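Cikosen
2024-11-12

1/ Six weeks with the Zivstead table, a thread. I know. There are people out there threading about geopolitics and I'm doing a table. Mute me now if you need to.

2/ Background: the old one was a door on two filing cabinets. It served from January until the left cabinet's drawer gave up under a box of tile samples. I then spent 549 dollars on a grown-up table, which is more than I spent on my first car's transmission.

3/ I picked it for the top. Warm brown, grain running in horizontal streaks all the way across, so it looks like a very calm river. The product page called this "character." The product page called everything character, including the delivery window.

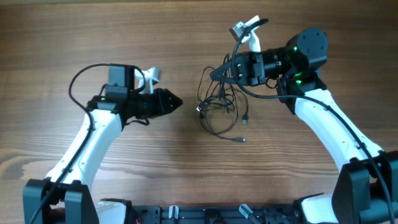 4/ Rules I made on day one: no coffee without a coaster, no box cutters, no glue. Rules still in force: no glue.

5/ To whoever asked about finish: I went with Jivden hard wax oil, two coats, rubbed on with an old T-shirt. The can says it covers 77 square feet. My T-shirt covered a good share of that by itself, plus one sock.

6/ Do the second coat thinner than you think. Then thinner than that. I did mine at 11 at night with a podcast on and spent the next evening buffing out a sticky patch shaped like Ohio.

7/ Someone in the replies says oil is for salad and I should have used poly. Thank you. I've had the poly conversation with my brother-in-law, with the guy at Bustamante Hardware and with a stranger in line behind me at Bustamante Hardware. I'm all set.

8/ Now the part I've been putting off. Cables.

9/ Every desk photo on this site has zero cables. Where do you people plug things in? Is it all battery? Are you charging in the hallway?

10/ I bought the Bustamante cable kit, 67 pieces, clips and ties and little sticky saddles. I've used four. Three of those are on the kitchen radio. The rest live in a drawer with the takeout menus, where they're very tidy.

11/ The cables and the grain getting along as best they can:

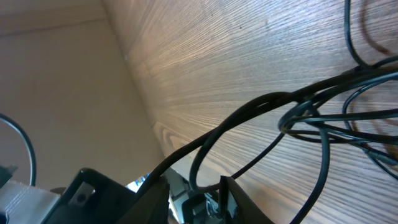

Black cables, brown wood, beige wall. Loops by nature, management by none.

12/ I do like the arches in the grain there. Most of the wood is dead straight and then it suddenly decides to be a cathedral. I'd have paid extra for that if they'd known to ask.

13/ The wall color came with the place. The landlord's paint can says "Oatmeal Hour." I have no further comment on the wall.

14/ Plan for the weekend was a cable tray. I've measured twice, and got two different numbers, so the plan is now to measure again. If you own a tray that goes up without drilling, tell me which one. If you want to tell me to drill, see post 7.

15/ Edit: 1000 of you have opinions about sticky saddles. They don't hold on oiled wood. Yes, I degreased it first. Going to try clamps.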